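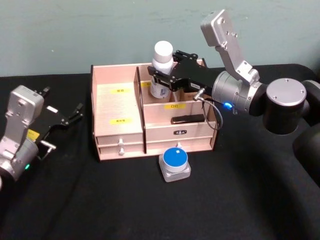

February 7, 2025

I spent most of January going through the paper in my house. Every drawer, every box, the bag in the hall closet. A few people asked how I did it, so I'm writing it down in one place. Long thread.

Starting point: two file cabinet drawers, 4 moving boxes that were never opened after I moved to Mirkstead, and the pile on the kitchen counter that gets shoved into a bag when company comes.

I'm not an accountant or a lawyer. I live in the US and this is how I keep my own records. If you run a business or your taxes are complicated, ask whoever does them before you shred anything.

First thing I did was open the moving boxes and not sort them. I only pulled out what was obviously trash: empty envelopes, takeout menus for places in another state, instruction sheets for appliances I left behind. That cut each box by half and took one evening.

If you do one thing from this thread, throw out the envelopes. Bills come with a return envelope inside the mailing envelope plus an insert about a rewards card. I had been filing all of it together for years. The actual bill was one sheet.

After that I made piles on the floor. Dining table is too small for this, I tried.

My piles were: taxes, house, car, medical, bank, work, people (birth certificate, passport, that kind of thing), and don't know. The don't know pile was the biggest for the first week. That's fine. It shrinks as you learn what you have.

Do not read letters while you sort. I lost an entire evening to a stack of old birthday cards and a report card from fifth grade (C in handwriting, fair). Cards and letters went in a shoebox with the lid on, to look at when the rest was finished.

Taxes. I keep the returns themselves forever. They're thin. The supporting papers I keep for seven years. The usual period the IRS has to go back is three, and it's longer in some cases, so seven is me being careful.

The oldest return I found was from 2000. It was my first one, one page, for a summer job at a garden center. Kept it. It weighs nothing.

House. Keep the closing papers. Keep receipts for anything you did that improved the place, like a roof or a furnace or new windows, for as long as you own it and then a while after you sell. They can matter when you work out your gain. Paint and a new toilet seat don't need a folder.

I found the survey of my lot, which I had told my neighbor did not exist. It was in a box marked BATHROOM. We had been guessing at the property line for the fence.

Car. Title goes with the important papers and not in the glove box. Service receipts stay until the car is gone. I had a full folder for a car I sold nine years ago, including every oil change. Shredded.

Medical was the slowest. The thing that looks like a bill and says THIS IS NOT A BILL is an explanation of benefits. I match it to the real bill, check that the amounts agree, staple them together. Once it's paid and the year's taxes are done I only keep the ones for something ongoing.

Matching those up is how I found a lab bill I paid twice. $826. I called the billing office, they looked it up, and the refund check came 19 days later. I had assumed the second one was a different test.

So if you have a stack of those and you've never compared them, it's worth an afternoon. Have the dates of service in front of you when you call. They can't find anything by the date you mailed the check.

Bank statements. Mine are all online now, so I stopped keeping paper ones. Before I shredded, I logged in to see how far back the site goes. It did not go back as far as I thought. I downloaded what was there and kept paper for the two years before that.

Do that check before the shredder, not after. Same with old pay stubs if your employer switched payroll companies. The login for the old one may be dead. Mine was.

Insurance. You need the current policy and anything with an open claim. I had renewals going back to my first apartment, all from Grerkari, all nearly identical and very thick. One of them goes in the folder and the rest went out. This was the most satisfying part by volume.

Exception: I kept old life insurance papers until I had called and confirmed the policy was closed. One was still active. Small, but active.

Manuals. Nearly every manual is online as a PDF. I kept the one for the furnace because the installer wrote notes in it, and the one for the sewing machine because I use it at the machine. For everything else I wrote down the model number on one sheet of paper and recycled the booklet.

That sheet hangs inside the door of the utility closet. Model numbers, filter sizes, paint colors by room. I've used it more than the rest of the filing put together. If you own a house and don't have a list like this, start it with the furnace filter.

Important papers. Birth certificate, passport, Social Security card, marriage and divorce papers, title, will. These are in a small fire-resistant box. Fire-resistant is not fireproof and most are not waterproof either, so everything inside is in zip bags.

Somebody other than you should know where that box is and where the key is. Mine does now.

Folders. I bought the Vunetti ones with the tabs cut into thirds. They're fine. Any folder is fine. I'd spend the money on a decent label pen before I'd spend it on colored folders. I did a color system in a previous life and forgot what green meant.

Name the folder with the word you'd say out loud if you were looking for it. Mine says WATER HEATER. It used to say UTILITIES - MAJOR EQUIPMENT and I could never find it.

Also, fewer folders than you think. A folder with two sheets in it is a place to lose two sheets. I merged all of the small ones into a single folder called HOUSE MISC and I don't feel bad about it.

Shredding. My home shredder takes six sheets and then needs to cool down. After two nights of that I took the rest to the shipping store on Strachan, where they charge by the pound and drop it in a locked bin. Call ahead if you have a lot. They were nice about it but the bin filled up.

What I shred: anything with an account number, a Social Security number, a signature, or medical information. What I recycle: the rest. A magazine label with my name and address on it is not worth shredding, in my opinion. Some people disagree and that's okay.

Take out paper clips and binder clips. Check your shredder's manual about staples (online, see above). Mine handles them. The old one did not and that's why it's the old one.

Scanning. I scanned less than I planned to. I started out scanning everything and quit after one folder. Now I scan the important papers, tax returns, and receipts printed on that shiny thermal paper, which fades. I had a furnace receipt that was completely blank. I knew what it was from the staple holes and the folder it was in.

Name scans with the year first, then month, then what it is. They'll sort themselves. Don't leave them as scan0047.

Keep one copy somewhere that isn't your computer. I use an external drive that lives at my sister's, and I swap it when I visit.

Now the part that keeps it from coming back, which I'm less sure of since it's only been a few weeks.

Mail gets opened standing up, next to the recycling. If I sit down with it, it becomes a pile. Junk goes straight in. Anything that needs me to do something goes in one tray by the door. Anything to file goes in a second tray.

I file the second tray when it's full. I've read advice saying to do it daily and I know myself. The first tray I look at on the same days I take the trash out.

I also got off most of the paper lists. Bills that I trust myself to see by email went paperless. The property tax one I left on paper on purpose - I miss emails, and that is not one to miss.

Things I'd skip next time: the accordion file (too small in a month), the binder with plastic sleeves (takes forever to load), and trying to finish a whole category in one sitting. An hour at a time was plenty. After an hour I started keeping things I shouldn't.

Questions I got while posting this.

What about old checks? I kept the ones tied to house work and shredded the rest. Blank checks from closed accounts get shredded too. I had two full boxes of those.

Kids' school papers? I don't have an answer. My own mother kept one folder per grade and that seemed like the right amount when I went through it.

Savings bonds? Look before you toss anything from a grandparent. I found one in a card. It had stopped earning interest but it still cashes.

The shoebox of letters is still on the shelf. I'm getting to it this weekend, and then the garage, where I'm told there is another box.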